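Keeping the Doors Open: A Conversation on Small Public Buildings

Hollis Institute for Civic Spaces
Published 4/6/18

Saranya Kandasamy has spent most of her career on buildings that few people would cross town to see. As director of the Iltinlow Public Rooms Program, she oversees 39 small halls, reading rooms and meeting houses, the oldest of which dates from 1780. The Institute spoke with her at the program's offices about money, repairs and the rules that govern shared space.

Ms. Kandasamy came to the program from the Zarmont county records office, where she managed leases. She described the move as an accident. "I was asked to read through the hall agreements for two weeks," she said. "Some of them had not been opened in decades. One still required the tenant to supply hay."

The program inherited its halls from several towns, and each came with its own terms. In Sodov, residents had the right to use the meeting house without charge, provided that they swept it afterward. Elsewhere, fees were set by the hour and collected in cash. Bringing these arrangements into a single schedule took longer than any building project the program has undertaken.

"People will accept a fee," Ms. Kandasamy said. "They will not accept learning of it at the counter. We held meetings in every town before a single price changed, and we went back to the towns where the first meeting went badly."

The Sodov meeting house kept its sweeping rule. The program wrote it into the new agreement almost word for word.

Asked about repairs, Ms. Kandasamy spoke at length about roofs. The program now inspects each one in June, when ladders can be placed safely and contractors are easier to schedule. Earlier practice was to wait for a leak to be reported. At one reading room, that approach led to the loss of 300 books and the closing of the upper floor for a full winter.

"I would like to say that we learned from the first leak," she said. "It was the third."

She is cautious about large renovations. A hall that closes for a year may lose the groups that met there, and many of them do not return. The program prefers to work on one room at a time — a slower method, and a more expensive one on paper — so that some part of the building remains in use.
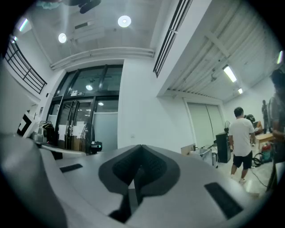 Entrances receive more of her attention than visitors might expect. In her view, the way into a building tells people whether they are welcome before any member of staff has spoken to them. She favors glass where the structure allows it, and a black metal frame against white walls suits her taste well enough. Her concern is with what happens to the glass afterward. Paper notices go up on the doors with tape, several at a time, and the question of who may take them down is seldom settled. The program's current policy asks that every notice carry a removal date and the name of the group that posted it.

"It is the most argued-over page in our handbook," Ms. Kandasamy said. "The page on fire safety passed without a comment."

The handbook itself is under review. A revised edition will set out how groups may reserve rooms in advance, and how long a regular booking may be held if the group stops attending. Ms. Kandasamy expects objections from choirs, which tend to pause over the summer and wish to find their evening waiting for them.

She does not plan to add to the number of halls in her care. Two towns have asked whether the program would accept their buildings, and both have been told that a decision must wait until the present roofs are paid for. "They were disappointed," she said. "I sent them our inspection forms and suggested that they begin with the gutters."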